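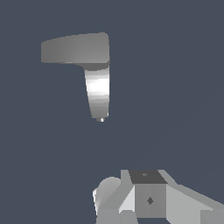

Zedora opens bookings for shared motorbike and scooter transport

Apr 26, 2023

Hello from all of us at Zedora! I'm Aksel Thorlacius, I run the bookings side of things, and I've been itching to tell people about this one. From today you can book your motorbike or scooter onto one of our shared trailers, door to door, on the Pledier route. It costs 849 for a standard bike, or 700 if you're happy to drop it off and pick it up at a depot yourself.

We've moved cars for years, and all that time the phone has kept ringing with the same question: "Do you take bikes?" Well, sort of. We'd take one if we had a gap on the truck, and the price depended on who picked up the phone (often me, and I'm a soft touch). That wasn't fair on anyone, so we've bought a trailer built for the job and written a proper price list.

The trailer is called the Flendar and it carries 9 bikes. Each one stands upright in its own wheel chock, strapped at four points with soft loops so your handlebars don't get chewed up. It's fully enclosed too — I wouldn't put my own bike on an open deck in April, so I'm not asking you to put yours there.

Booking is simple enough. You tell us the make and model, where it's coming from, where it's going and whether it runs. Non-runners are fine, but please say so when you book! The driver needs to bring the winch, and he is not at his most cheerful when he finds out on your driveway.
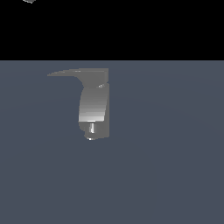 Before collection, leave no more than a quarter of a tank of fuel in it, take off any panniers that unclip, and switch off the alarm. Photograph the bike from both sides, and get the mileage as well. Our driver fills in a condition sheet with you at the door and you both sign it. When the bike arrives, you go over the same sheet again before anyone drives off. If you can't be there, a friend or neighbour can sign for you, as long as you've given us their name beforehand.

Helmets and jackets can travel in a soft bag alongside the bike, one bag per booking. Please don't pack the kitchen in there. I once lifted a bag that turned out to be full of cast iron pans and my back still remembers it.

The Flendar goes out every 2 weeks to start with. If it fills up quickly we'll look at adding more trips, and I'd love to hear from anyone who'd like us to cover a different road. You can change your date free of charge up to five days before collection. After that we'll do our best, but the space may already be spoken for.

Our first customer on the trial trip was Hà, who was moving for a new job and couldn't bear to sell her old scooter. "I'd had quotes that were more than the scooter is worth," she told me. "I was following the van in my head the whole way, and then they rang to say they were outside." She has already asked about sending her brother's bike the same way.

To book, or just to ask me something, ring the Zedora office or use the form on our bookings page and choose "motorbike or scooter" from the list. Quotes are held for 14 days. If you write in the evening I'll get back to you the next morning, usually with a cup of tea in my hand.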